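Okerel Small Grants - progress report from the Dridham Oral History Project
17 February 2023

Hi Hsiu-ying,

You asked for something short and readable this time, so I've left the spreadsheet for Emlyn to send and I'll just tell you how we're getting on.

The good news first: we've now recorded 40 people, and nearly all of them worked at the Gretberg cannery or grew up in the streets behind it. I was worried we'd get the same three stories over and over (the flood, the strike, the foreman's dog), and yes, we did get the dog a lot. But we also got a woman who kept every one of her pay slips from the packing line, and two brothers who still disagree about which of them rang the fire bell in the summer it closed. I could have listened to those two all day!

Typing up the recordings is slower than I promised you. Sum-yee Liu has taken over the checking and she's much fussier than I was, which means the finished ones are better but there are fewer of them. Nine interviews are still waiting for a first pass. Most of those are in Cantonese or a mix, and we'd like to keep both languages side by side on the page. 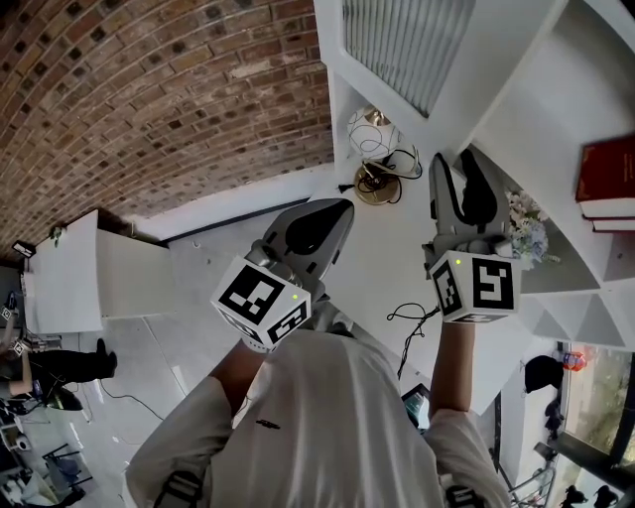
At the desk, both hands busy.

The photo side has gone faster. Families have lent us 191 prints so far, mostly snapshots, plus one big panorama of the loading dock that came rolled up in a curtain pole. Bastian Meinecke has been going through them with anyone who'll sit down and put names to faces. He writes the names on a tracing sheet laid over a copy, and the originals go back to the families the same week.

On money, we're a little under where we expected to be. We've spent roughly $3,000, mainly on transcription and bus fares, and the room at Tsai House came in cheaper than the quote. I'd like to move what's left over there into printing, if that's okay with you - the booklet is going to be longer than we planned.

What's next: finish the typing, pick the extracts, and get permission forms back from the last few families. Chia-hao Cheung is laying out the booklet and wants all the text by the end of spring. We're aiming to have copies in hand for the street fair in July.

Could you let me know about the printing money before we book the press?

Thanks again,
Project lead, Dridham Oral History Project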